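Ticket: Kollow hand gripper kit, right unit drops out of sync
Product: Kollow pair kit, bought through Gendgate
Status: open, waiting on customer
Priority: normal

Opened 9.40am

Hello again! Second ticket from us at Nendelach, sorry. The trial kit has been lovely on the whole and everyone here wants a go, but the right gripper has started lagging behind the left when we play a session back. You close both hands together and on the playback the right one shuts late, sometimes by a good half beat. The light stays green the whole way through, so there's no warning while you're recording (bit annoying, that!).

Things I've tried so far:
Restarted both grippers and the base app. Fine for one session, then back to lagging.
Swapped the cables over. No change.
Did the open and close calibration again, slowly this time, like the booklet says.
Updated the app. It asked me to pair everything from scratch, which took ages, and the lag was still there.

Reply from Gendgate support, 11.15am

Thanks for the thorough list. Could you tell us the sync rate you have set, and whether the marker on the right gripper is clean and flat? Please also let us know what sort of task you're recording.

Update from me, 1.30pm

Rate is set to 60, same as when we unpacked it. I did try 100 to see if it would help and the app threw up error 2 and shut itself down, so back to 60 it went. Markers look fine to me, no lifting at the corners, and I gave them a wipe with a dry cloth.

As for the task, it's the flower one from the starter list. Both hands, light stuff, nothing heavy.

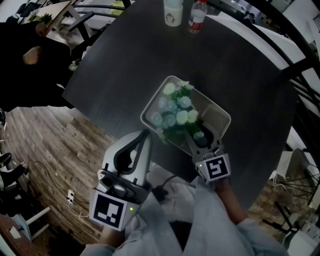
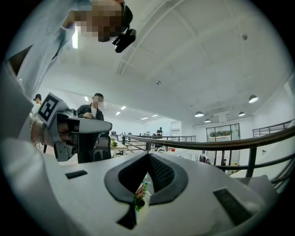
One more thing I noticed over lunch: the lag is worse in long sessions. Short ones come out nearly right, and it's the ones where you keep going and going that drift. I wondered if the right unit is running its own clock and slipping a bit at a time? I'm guessing there, I only know enough to be dangerous with the settings page.

Van der Merwe have the same kit on loan and they told us they set the left unit as leader by hand, under Advanced, and left it that way. Is that safe to do on our version? I'd rather ask than pair the whole lot again!

Reply from Gendgate support, 3.05pm

Yes, that's safe on your version. Please set the left unit as leader, record one long session and send us the log from the base app.

Update from me, 3.20pm

Brilliant, will do. The grippers are on charge at the moment so I'll run it first thing and attach the log here. Please keep the ticket open till then.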